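Setting Up the Sitov Tablet with the Keyboard Cover

Section 2: First start, cover and pen

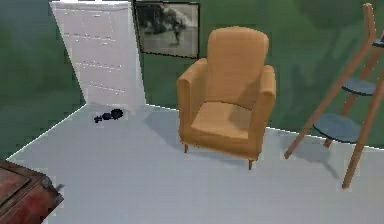 Orange armchair and framed black-and-white picture, rendered.

Before you begin

You need the tablet, the charger from the box, a Wi-Fi network and its password. The keyboard cover and the pen are sold separately, and you can skip those parts of this section if you did not buy them. Allow half an hour for the first start. Most of that time goes to updates, and you can leave the tablet alone while they run.

Peel the clear film off the screen and the second, smaller film off the rear camera. The rear film is easy to miss on the graphite model.

Charging for the first time

1. Plug the charger into a wall outlet.
2. Connect the cable to either of the two USB-C ports on the left side. Both ports charge at the same speed.
3. Wait for the light next to the port to come on. Amber means charging, white means full.
4. Leave the tablet plugged in until you have finished the steps under "First start."

Note: If the light does not come on within a minute, turn the plug over and push it in firmly. The ports are stiff when new.

Caution: Do not charge the tablet inside a closed sleeve or under a cushion. The back panel gets warm during the first charge and needs air.

You can use a charger from another device. A phone charger will work, but the tablet may charge slowly or lose power while you are using it. The message "Slow charger" appears in the corner of the screen when this happens.

First start

1. Hold the power button on the top edge until the Skisow logo appears, then let go.
2. Choose your language and region.
3. Choose a keyboard layout. This applies to the on-screen keyboard and to the cover. If your cover has a different layout, you can change it later under Settings > Input > Cover.
4. Select your Wi-Fi network and enter the password.
5. Wait while the tablet looks for updates. It may restart more than once. Do not hold the power button during this time, even if the screen stays dark for several minutes.
6. Sign in with a Skisow account or tap "Set up without account."
7. Choose a PIN. The PIN must have at least six digits.
8. Register a fingerprint if you want to. The reader is built into the power button. Lift and rest your finger as the circle on the screen fills.

Note: Setting up without an account leaves out backup, Find My Tablet and pen sync. Everything else works. You can add an account at any time.

If you are setting up the tablet for someone else, stop after step 5. Hold the power button and choose "Shut down." The setup will pick up at step 6 the next time the tablet is turned on.

Moving files from an old computer

The Drosthorpe transfer app copies documents, photos and browser bookmarks over your home network. It does not copy programs.

1. Install Drosthorpe on the old computer.
2. Open it and choose "Send."
3. On the tablet, open Drosthorpe from the start screen and choose "Receive."
4. Type the code shown on the tablet into the old computer.
5. Tick the folders you want and press "Start."

Keep both devices plugged in. A folder of 1,000 photos takes some 200 seconds on a good connection and a good deal longer if the router is in another room. If the transfer stops, press "Start" again. Files that have already been copied are skipped.

Caution: Drosthorpe does not remove anything from the old computer. Check that your files open on the tablet before you erase the old drive.

Attaching the keyboard cover

1. Lay the tablet face up on a flat surface.
2. Hold the cover with the keys facing up and bring its spine to the bottom edge of the tablet. The magnets pull it into place.
3. Fold the upper strip against the screen bezel to tilt the keyboard, or leave it flat.
4. Open the kickstand on the back of the tablet.

The cover has no battery and does not need pairing. If the keys do not respond, pull the cover off, wipe the gold contacts with a dry cloth and attach it again. The first time you attach it, the tablet installs a small update for the cover. The keys do not light up until it is done.

Note: The kickstand opens further than it seems to. After the first stop, push gently and it will go on to the low drawing angle. Do not lean on the tablet when it is set this way.

To use the tablet alone, fold the cover all the way behind it. The keys and touchpad turn off by themselves. They come back on when you unfold it.

Setting up the pen

1. Pull the paper tab out of the pen.
2. Hold the top button until the light on the pen blinks white.
3. On the tablet, open Settings > Pen and tap "Add pen."
4. Tap the name of your pen when it appears.
5. Draw a line in the test box. Use the slider to make the pen more or less sensitive to pressure.

The pen charges in the slot on the right edge of the tablet. It also writes without being paired, but the top button and the battery reading will not work.

Spare tips are stored under the pen cap. To change a tip, grip the old one with your fingernails and pull it straight out. Do not use pliers.

Screen settings worth checking

The tablet comes set to the standard refresh rate to save power. For smoother scrolling and a closer match between pen and line, go to Settings > Display > Motion and choose "High." Battery life is shorter on this setting. Choosing "Auto" lets the tablet switch between the two.

Brightness follows the light in the room. If it changes too often - near a window on a cloudy day, for instance - turn off "Adaptive" on the same page and set it by hand.

Colors look warmer after sunset if "Evening tint" is on. Turn it off when you edit photos.

Connecting a monitor

1. Connect the monitor to the upper USB-C port. The lower port carries power and data but no picture.
2. Wait for the desktop to appear on the monitor.
3. Open Settings > Display > Arrange and drag the two screens so they match your desk.
4. Choose "Extend" or "Mirror."

The Sauerland dock has its own power supply and will charge the tablet through the same cable. Do not connect a second charger while the dock is in use. If a monitor on the dock stays black after sleep, unplug the dock cable from the tablet, wait a few seconds and plug it back in.

If something goes wrong

The tablet does not turn on: Charge it for half an hour, then hold the power button until the logo appears.

The screen does not react to touch: Detach the cover, hold the power button and choose "Restart." If the menu cannot be tapped, keep holding until the screen goes black.

Wi-Fi drops out after an update: Go to Settings > Network, tap the name of your network, choose "Forget" and connect again.

The fingerprint is not accepted: Dry your finger and the button. If that does not help, delete the fingerprint and register it again.

Wrong characters from the cover: Check the layout under Settings > Input > Cover.

Section 3 covers backup, user accounts and resetting the tablet.

Text: Joanne Tindall. Technical review: Volker Harms. Revised January.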